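Grisley Releases Torow Hand-Held Teaching Tool and Plarnside Task Recordings

Release includes 630 recorded tasks, printable parts and a maintenance guide for teams that teach robots by demonstration

PLARNSIDE, Nov 23, 2022 – Grisley today announced the general release of Torow, a hand-held gripper that lets a person show a robot how to do a job by doing the job. The release also includes the Plarnside recordings, a library of 630 tabletop tasks collected with the tool during a pilot that began in June.

Torow is held in one hand and opened and closed by the operator. A camera mounted on the tool records the work from the gripper's own point of view. The recordings are then used to train a robot arm fitted with fingers of the same shape. No robot needs to be present while the demonstrations are made, and operators can work at an ordinary table.

Grisley developed the tool after several years of teaching robots by remote control. Remote control remains part of the company's program and will continue to be used for tasks in which the reach of the arm matters, such as loading a deep shelf or working around a fixed obstacle. For short tasks at table height, the company found that operators preferred the hand-held tool and needed less time to learn it. New operators in the pilot completed a training session of 50 minutes before making their first recordings.

"A person who has packed boxes or sorted parts for years already knows how the work should be done," the company said in a statement. "Our task is to record that knowledge without getting in the way of it. The operator should be thinking about the part on the table and should not have to think about a joystick."

The pilot was carried out by 23 operators at the company's Plarnside site. Tasks include picking up small parts, placing lids, folding cloth, turning containers upright and moving items between trays. Each recording is supplied with a written task name and a note of the gripper opening at every point in the motion.

The release also covers the upkeep of the tool. The finger pads are the parts that touch the work, and they take most of the wear in daily use. A pad that has begun to tear may catch on light objects or change the way an object sits between the fingers. When this happens, the robot's fingers no longer match the fingers used in the demonstration. The maintenance guide asks operators to look at both pads before each session, with the fingers partly open over a clear area of table, and to check the lower tips as well as the inner faces.

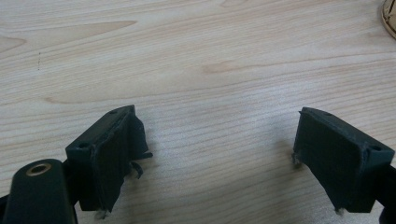
Pad Replacement and Spare Parts

Pads showing loose flaps, frayed edges or heavy dust should be cleaned or replaced before recording continues. Both pads are to be changed together so that the two sides of the grip stay even. Each Torow kit is shipped with 20 spare pads. Drawings for the fingers and the handle are included in the release, and teams may print and fit their own.

Pacheco, which supplied the pad material for the pilot, will offer replacement sets directly to Torow users. Orders may be placed through the Pacheco parts desk.

Availability

Torow kits are available now to research laboratories, technical schools and manufacturers. The Plarnside recordings may be used free of charge for research and teaching. Commercial users are asked to request a license from Grisley before training a product on the recordings.

About Grisley

Grisley designs tools and training methods for robots that work at tables and benches. The company operates a demonstration site at Plarnside, where visits by school and industry groups can be arranged in advance through the Grisley press office.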